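Ernimton winter coat drive opens early, with drop-off point on Naseri Street

2019-07-02

The Ernimton winter coat drive will start taking donations this month, well ahead of its usual fall opening. Residents can bring clean coats and jackets to the former Zerkalley shoe store on Naseri Street, which has been empty since the chain closed its branch there last year.

The drive gave out 2,000 coats last winter and ran short of adult sizes before the first snow. Organizers said the early start is meant to catch people while they are clearing closets and moving house, which many in the town do in summer when leases end. A second collection will follow in the fall as usual.

Drop-off hours are 10 a.m. to 4 p.m. on weekdays. The front door on Naseri Street will be locked, so donors should use the side entrance from the parking lot. There are two short-stay spaces next to the door. Bags left outside after hours will not be accepted, after rain ruined several loads last year.

Adult coats in large sizes are needed most, along with children's snowsuits. The drive will also take hats and gloves, but has no room for boots, blankets or bedding. Items should have working zippers or buttons and no large tears. Small repairs can be done on site. Undo, the clothing repair shop on the same block, has agreed to replace zippers and close split seams for free through the end of August. The shop fixed 248 coats for the drive last season, most of them with broken zippers.

Coats will be sorted by size and stored on rails in the back of the building until October. Last year's storage space, a basement near the bus station, was damp and has been given up. The new space is on the ground floor and has its own heating. The owner of the building is charging no rent but has asked that the drive pay for electricity, which is expected to come to $199 a month.

Donors are asked to wash coats before bringing them in. The drive spent more on laundry last year than on anything else, and organizers said they would like to put that money toward children's sizes, which are often bought new – few families hand over a snowsuit that is still in good shape.
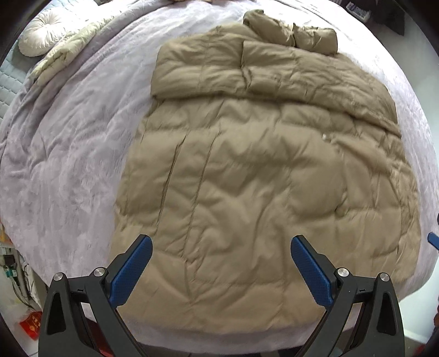 Down coats take more care than most, and the drive has put out a short set of instructions for them. They should be washed alone on a gentle cycle with a small amount of mild soap, then dried on low heat until no lumps are left in the filling. Drying can take several hours. Before bagging a coat, lay it flat on a bed with the back facing up, as with the khaki-brown puffer jacket in the photo, and feel along the stitched channels for clumps or thin spots. Wrinkles in the fabric are not a problem and do not need ironing. Coats should be folded loosely and not vacuum packed, as the filling may not recover after months in storage.

Families who need coats can sign up from the middle of August at the town library or at any of the 7 schools in the district. The form asks for sizes and a phone number. No proof of income is needed. Pickup will again be by time slot, with evening slots added for people who work during the day.

The drive is also looking for clothing rails and sturdy hangers. These can be brought to the side entrance during the same hours – larger items by arrangement with the library front desk.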